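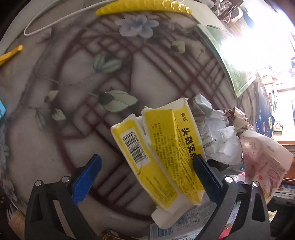
Reading for this session: the Du Plessis chapter on household medicines, plus the four-page Brarden leaflet. Bring both. If you only have time for one, read the leaflet, and read it with a pencil.

## Session 4: What "finish the course" is based on

Most of you grew up hearing that you must finish every antibiotic you are given, down to the last pill, or the germs will come back stronger. It's on posters and in the Brarden leaflet twice. I repeated it myself for years. Tonight I want you to ask where it comes from.

The usual argument runs like this. Stop early and you leave the toughest bacteria alive. Those survivors breed, and the next infection is harder to treat. It sounds tidy. For tuberculosis, where treatment is long and the bacteria can change inside one patient, it holds up well. For an ordinary sore throat or bladder infection, the case is much thinner than the posters let on.

Some points to argue over:

- Many course lengths were set by habit. Seven days and fourteen days are weeks, and I'd want a better reason than the calendar.
- Trials in several common infections have found that shorter courses work as well as longer ones. Several is not all.
- The drug also hits harmless bacteria in the gut and on the skin. More days means more time for resistant ones to take over there.
- Feeling better is a poor test. People feel better at different speeds, and some were going to feel better anyway.

Before anyone quotes me at the pharmacy: none of this is a license to stop when you like. The person who prescribed it may know something about your case that a handout doesn't. Call and ask. My complaint is with the slogan, which claims to know more than it does.

## The leftover problem

Du Plessis makes a fair point on leftovers and then spoils it with a survey. The fair point is that a half-used packet in a drawer tends to get used again, for the wrong illness or by the wrong person. A cold is caused by a virus, and an antibiotic does nothing for it.

The survey is another matter. Look at the table. Of 383 households, the chapter says, 37 admitted to keeping old antibiotics. Ask yourself:

1. Who answered? The sample came from people already waiting at a clinic.
2. What was the question? "Do you keep old antibiotics?" invites a no. Would you say yes to a nurse holding a clipboard?
3. Did anyone look in a drawer? No.

I don't know whether the true figure is higher. I suspect it is, and my suspicion isn't evidence either.

## Throwing things out

Rules differ from place to place, so check yours. Many pharmacies take back unused medicines. The usual advice is:

- Hand in the medicine itself. Ask whether they want the carton too.
- Scratch out or peel off any label with your name before the packaging goes in the trash.
- Don't flush pills unless the official instructions for that drug tell you to.

How much household disposal matters to resistance is a question the leaflet skips. Drugs also reach water through our bodies, through farms and through factories, and it may well be that the drawer at home is a small part of it. I'd still hand them in. Children find things.

## The Ikoser claim

The Ikoser handout from last week says its reminder cards "improved adherence by 50 percent." Fifty percent of what? There were 200 people in the study, no comparison group, and adherence was measured by asking them. Nokuthula Matlala raised this in class and was right to. A pill count would have been a bit better, though people can empty a packet into the sink.

## For next time

Write one page on either of these:

- Rewrite "always finish the course" so that it is true and still short enough for a poster. Say what you had to give up.
- Pick one number from the Enby fact sheet and trace it back as far as you can. If the trail stops at another fact sheet, say so and hand that in. A dead end gets full credit.

Bring a printed copy. We'll swap papers at the start and mark every sentence that has no source.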